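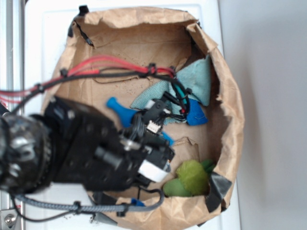
A brown paper bag, open and ready.

5 min read

I've been scoring for my club, Wirham, for a good few summers now, and every April somebody new gets handed the book and goes a bit pale. It looks like code! Dots, W's, little triangles, numbers squeezed into boxes made for ants. So I wrote down how I do it, start to finish, for a plain limited-overs game. You don't need to have played. You do need two pencils, an eraser and something to drink.

Before the toss

Get there early and find the other team's scorer. Sit next to them. You'll be checking with each other all afternoon, so it helps to be friends. Write in the date, the ground, who's playing and how many overs (ours are 35 a side). Once the captains hand over their team sheets, copy all 11 names for the fielding team onto the back page or a scrap of paper. You'll want those when someone takes a catch and you have no idea who it was. Leave the batting lines blank except for the openers, though. Batting orders change constantly and I've rubbed out whole pages.

Every ball gets written twice

Each delivery goes in the bowler's box and also on the batter's line, if the batter faced it. Then you cross the runs off the running total at the bottom. I always go in the same order: bowler, batter, total. Pick whatever order you like, but stick with it, even when things get hectic.

The basic marks:

Dot: no run
1, 2, 3, 4, 6: runs off the bat
W: wicket to the bowler
Plus sign: wide
Circle: no-ball
Triangle: bye (point up) or leg bye (point down)

Some books flip the triangles. Check the key inside the cover and agree with your neighbor.

Extras, the part everyone hates

A wide goes against the bowler but the batter hasn't faced it, so nothing goes on the batter's line. If they run on a wide, put a dot in a corner of the plus sign for each extra run. A no-ball does count as a ball faced, and anything hit off it goes to the batter, with the number written inside the circle. Byes and leg byes are a ball faced with no runs for the batter and none against the bowler. Neither wides nor no-balls count toward the six in the over, so that over gets longer. Some junior leagues do this differently, so read your league's rules!

Also, wave back at the umpire. They're supposed to wait until you've acknowledged the signal, and if you just sit there scribbling they'll stand with their arms out looking sad.

When a wicket falls

Close off the batter's line with two slashes, write how they were out, the bowler, and the fielder if there is one. Then fill in the fall of wicket row: team score, wicket number, who was out. Run outs do not go to the bowler. I gave one to the bowler in a game against Bovham and he was thrilled until I took it back at the break.

End of each over

Add up what the bowler gave away and write the running figures under the box, wickets first or runs first depending on your book. If there were no runs charged to the bowler, join the dots into an M for a maiden. Then say the total out loud to the other scorer. If you say 100 and they say 99, stop and fix it right there.

Adding it all up

At the end of the innings, do these sums:

Batters' runs plus all extras should equal the total.
Bowlers' runs plus byes and leg byes should equal the total too.

Say the total is 162. Both sums have to land on 162 (penalty runs would go on top of the bowling sum, but I've seen those exactly once). If the batting side is off, I look for a leg bye I gave to the batter by mistake. If the bowling side is off, it's nearly always a wide.

Do the first innings check during the break, before you go near the sandwiches. Then turn the page, put the new openers in, and sharpen both pencils.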